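Sinbridge kitchen resets its washing-up corner

The shared kitchen at Sinbridge has a new counter layout for hand-washed dishes, in use since December.

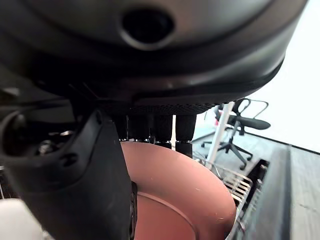 A terracotta-pink bowl beside the silver wire dish rack at Sinbridge.

The plan was drawn up by Yamila Durán, who manages the building's shared rooms. Bowls and plates now go to the left of the rack before washing and into the rack afterward. Mugs have their own shelf. Items left in the rack overnight are put away at 7 a.m.

The kitchen serves 20 residents on two floors. Under the old layout, clean and used dishes shared the same stretch of counter, and the rack stood across from the sink – a distance of 3 steps with dripping plates.

Xiaoqing Xia, who keeps the kitchen inventory, logged 649 washed items over the trial period. Bowls made up the largest group. Chipped pieces were set aside; pieces with only light surface scuffs stayed in use.

"The rack fills up fastest after dinner," Xia said. "Large bowls go in last, at the end, so the plates still drain."

A second rack has been ordered for the upper floor. The cabinet labels will be redone once it is in place.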